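Quick one tonight, I have to be up early and my wrist is killing me from the leader arm.

So Tuesday was supposed to be the day I hit 300 demos on the toy veggie task. Got to 25 before lunch and then a servo on the leader started buzzing. Not the follower, the leader, the one I hold. Swapped the horn screw, no change, swapped the cable, fine again. Two hours gone on a cable. Bienvenido told me to buy spares back in September and I didn't listen.

Anyway. The task, for those who asked: pick a toy vegetable, put it in the saucepan, back to rest. Later there will be a version with the bowls too, but I want the pan solid first. I do everything by teleop now. Tried moving the arm by hand in the beginning (motors limp, just grab it and drag) and the motions came out ok but my fingers were in every single video, so all of that went in the trash.
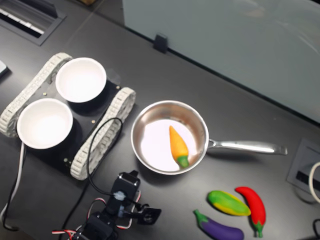

Things I'm doing differently from last time – mostly stolen from Lai-ching, who has way more patience than me:

Slower. I used to race through so I could get more episodes in. The policy learned to race too and would smack the rim of the pan. Now I pause a beat before closing the gripper. Feels silly, helps a lot.

Mixing up the start positions. Sounds obvious, but by the end of a long session I put the eggplant in the same spot every time without noticing. Now I toss the stuff down and leave it how it lands.

Keeping some of the bad grabs, as long as I recover. If I miss the chili and go back for it, that stays in. If I drop it and have to reach in with my hand, delete.

Carrot is still the easy one. The squash is a pain, it rolls right when the jaws touch it and I end up chasing it accross the table. Pretty sure the trick is to come in from the fat end but don't quote me.

Old run, the one I called Natent, had 840 episodes and was worse than Mestance, which has nearly nothing in it yet. Go figure. I think half of Natent was me being tired and jerky on the stick. Might train on just the morning ones and see.

Still need to fix the lag. There's a tiny delay between my hand and the arm, you get used to it and then you take a day off and have to get used to it agian. Wilfredo says it's my USB hub. Could be. Will try a different port tomorrow – if that does nothing I'm blaming the laptop.

More when I have a checkpoint worth showing. Bed now.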